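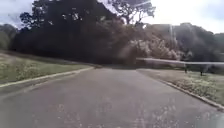
The Man Who Wants You to Stop Counting Your Steps

By a staff writer
May

14 comments | Share

Emiliano Solís has a walking business, and the first thing I wanted to ask him was how anyone gets away with having a walking business. People have been doing it free of charge for a good while. He has heard this before. He poured the coffee and let me finish.

"You can cook at home too," he said. "There are still cooking classes."

We met in the back office of Inon, the small company he started after leaving a job selling insurance software. Inon takes people on long walks along country roads, usually in groups, often over several days, and charges them for it. The brochure promises that you will come home "thinking at your own speed." I asked him what that means. He looked at the brochure as if someone else had left it there.

"A friend wrote that. I would have said you come home tired and you sleep well. She told me people won't pay for tired."

That answer did more for my mood than the brochure had. I had come expecting a sermon. There is a lot of preaching around walking these days – it is supposed to fix your back, your marriage and your attention span – and most of the people doing the preaching have something to sell. Solís has something to sell as well, but he seems a little embarrassed by the company he keeps.

His main complaint is with the counting. Before Inon he spent a stretch of time using an app called Ultico, which logged his distance, graded his pace and sent him a message in the evening if he had fallen short. He kept it up for 919 days in a row. I asked how he could be so exact.

"Because it told me. Every morning. That was the whole relationship."

The streak ended when he came down with the flu. He remembers getting out of bed with a fever and walking up and down the hallway in his socks so that the number would not go back to zero. His wife found him there, leaning on the linen closet. He deleted the app the next week, and then, he admitted, put it back on his phone for a few days before getting rid of it again.

"I missed it. I'm not going to tell you I was free as a bird. I walked to the store and I thought, well, what was that for?"

It's a good story, and he has clearly told it before. I said so. I also said that plenty of people use a step counter without ending up feverish in a hallway, and that for someone who has been on the couch for ten years a number on a screen might be just the push they need. He granted the point faster than I expected.

"Sure. My sister uses one. She's fine. I tell people to leave it in the car for the walk, and if they want to put it back on after, I don't check."

So the ban on counting, which takes up a full page of the Inon website, is closer to a suggestion. There turned out to be several things like this. The website says the walks are "unguided." In practice somebody from Inon walks at the back with a first aid kit and a phone, and somebody else drives the bags ahead to the next stop. The website says the routes are "found, never planned." Solís plans them at his kitchen table with county maps and a ruler.

I read him that line aloud. He rubbed his face.

"The friend again," he said.

What he likes to talk about is roads. Most walking outfits sell trails, with overlooks and signs and a parking lot at each end. Inon goes mainly on back roads, the paved kind with very little traffic, where you can see the next bend and not much else. He has a long argument for this. Trails make you look at your feet, he says, and a road lets you look up. On a road two people can walk side by side and talk, and a third can drop back without making a thing of it. Roads also go where people live, so there is a chance of a store or a church supper or at least a spigot.

The argument against is that roads have cars on them. I pressed him on this for a while, more than he liked. He said he picks roads with almost no traffic and walks each one himself at the hour the group will use it. He makes everyone wear a bright vest, which does not appear in any of the brochure pictures. No one has been hurt by a car on an Inon walk. He told me that and then knocked on the desk, and I noticed that he did it twice.

His favorite route runs from a town called Wolard to a town called Arriaga. It is 19 miles, and he splits it over two days, with a night at a boarding house where the supper is whatever the owner feels like making. He has walked it in every season. I asked what there was to see.

"Not a lot, I'm happy to say. There's a feed store. There's a long hill with shade on it, and you'll be glad of the shade. There's a dog at one house who walks along his fence with you and then stops at the corner."

And what do people pay for this? He told me. I won't print it, since he says the price is about to change, but it was enough that I asked him to repeat it. A family could eat well for a couple of weeks on it. For that you get the boarding house, the supper, the bag service, the vest and, in some sense, permission.

I think permission is the real product, and I put it to him that way. His customers are mostly working people in their forties and fifties, and they could drive out to a quiet road any time they pleased. They don't, because there is a gutter to clean or a report to finish. If they have paid a stranger in advance, they go.

"That's a little cold," Solís said. Then, after some time with his coffee: "It's probably right. I used to think I was selling the route. People don't remember the route. They ask me afterward what town that was."

He does have letters. He keeps them in a shoebox and was shy about getting them out, and I read a good number while he took a phone call in the hall. Some are the usual thing, with words like journey and gift. The better ones are plain. One woman wrote that she and her brother had not had a real talk since their mother's funeral and that they had one on the second afternoon, mainly about money, and that it went badly, and that she was glad. A man wrote to complain about the mattress at the boarding house. He had signed up again at the bottom of the same page.

When Solís came back I asked about the health claims. The website used to say that regular walkers at Inon saw lower stress "within days." He took that down last year. I asked whether someone had made him do it.

"A customer did. She's a nurse. She asked me how I measured it, and I said people looked happier at the end. She said people look happier at the end of a dentist appointment."

He has no plans to measure anything. I find I respect that, though I can see how convenient it is. A man who tells his customers that numbers ruin the experience will never have to show them any. He laughed when I said this and did not really answer. He said he'd rather be judged on whether people come back, and roughly a third of them do, which he thinks is decent for something that gives you blisters.

There is talk of growing. An investor has been to see him, and the investor's idea, naturally, was an app. It would have a map, a daily reflection and a badge for each route finished. Solís listened to the whole pitch out of politeness. I asked if he had turned it down.

"I told him I'd think about it."

And was he thinking about it?

"The badge, no." He moved the shoebox back to its shelf. "The map might be all right. People do get lost."

I asked him, on my way out, how far he had walked that day. He said to the mailbox and back. He had been at the desk since seven in the morning doing the insurance forms.

Shares: 62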